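Apprentissage par démonstration : pourquoi filmer aussi les gestes sans saisie ?

Ruxandra Manole
Bonjour, je relis la méthode du projet Brerel pour un exposé en février. Ils ont enregistré 207 séquences à la première personne, à domicile, puis entraîné un modèle à prédire la position des deux mains. Je ne comprends pas pourquoi ils gardent les passages où les mains ne tiennent rien. Les deux vues qui me posent problème :
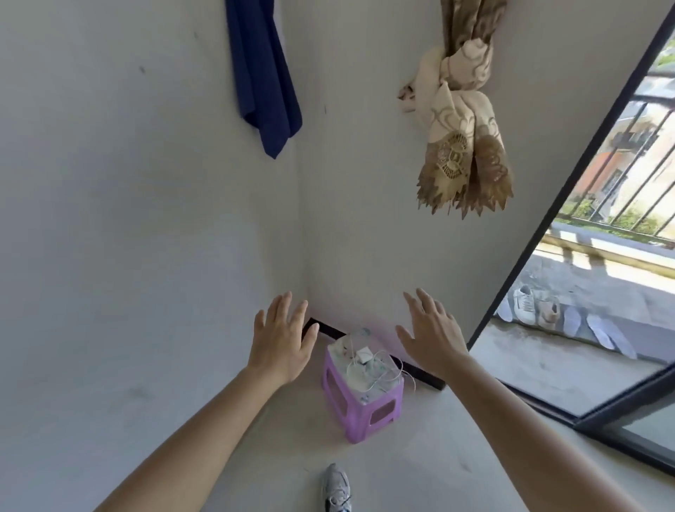
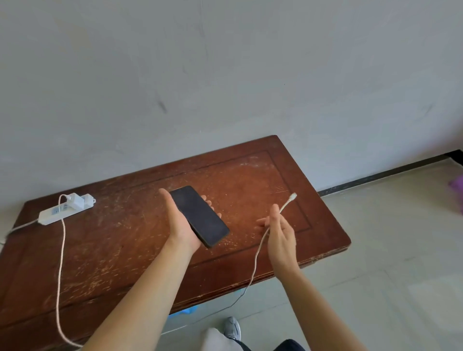 Pour la seconde, avec le téléphone et le câble, je vois l'intérêt. Mais les mains ouvertes devant un mur ? Faut-il les retirer avant l'entraînement ?

Sylvie Morin
Non, gardez-les. Le modèle doit apprendre l'approche autant que la prise. Chez Gustness, nous avions coupé tout ce qui précédait le contact – l'erreur sur la position du poignet a augmenté de 19 % sur nos séquences de test. Nous avons remis 15 images avant chaque contact et l'écart a presque disparu. Par contre, annotez les phases à part, sinon la prise est noyée dans le reste.

lomlow_6
Ça dépend du modèle. Moi je coupe tout et ça marche.

Agarwal
Regardez surtout comment ils séparent entraînement et test. Si un même logement se trouve des deux côtés, le score ne dit pas grand-chose – et ça, couper ou non n'y change rien.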